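The Long Way to Ridport

Wednesday, May 11, 2022
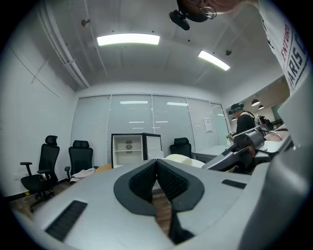

I have been walking to work since January, and I keep meaning to write about it, so I've finally sat down with a cup of tea to do it properly. It started when the bus from Hatville changed its timetable and left me with a choice between arriving 18 minutes late or very, very early. I chose my feet. The office itself hasn't changed one bit, white walls and a brown wood-look floor, but I walk in feeling like a different person (a sweatier one, some mornings!).

The route is just over 2 miles if I go straight down the main road, and a good deal more if I follow the creek, so of course I follow the creek. There's a stretch behind the old feed store where the path gets so narrow that you have to turn sideways for anyone with a stroller. I've met more people there than in all my years of riding the bus. One of them is Gion Zwahlen, who walks the other way at the same hour and has been telling me, in installments, how his grandmother made plum cake. We only get a minute or so at a time, so the recipe took most of March. I still don't know what temperature to bake it at.

My shoes have been a whole saga. The first pair gave me blisters by the second week, and my sister lent me hers, which are half a size too big but wonderful with thick socks — I may never give them back. I also bought a little step counter and then stopped wearing it, as I kept fretting when it said 900 steps and I was sure I'd done more.

Rain is the part everyone asks about. I have a long green raincoat and I keep dry trousers in my desk drawer, and that takes care of most of it. Wind is worse. There was a morning in April when I was nearly 90 steps onto the footbridge and had to turn around and take the road after all, holding my hat on with both hands.

Now the mornings are light and the red-winged blackbirds are back in the reeds, making that rusty gate noise I love so much. I'm going to ask Gion about the oven tomorrow.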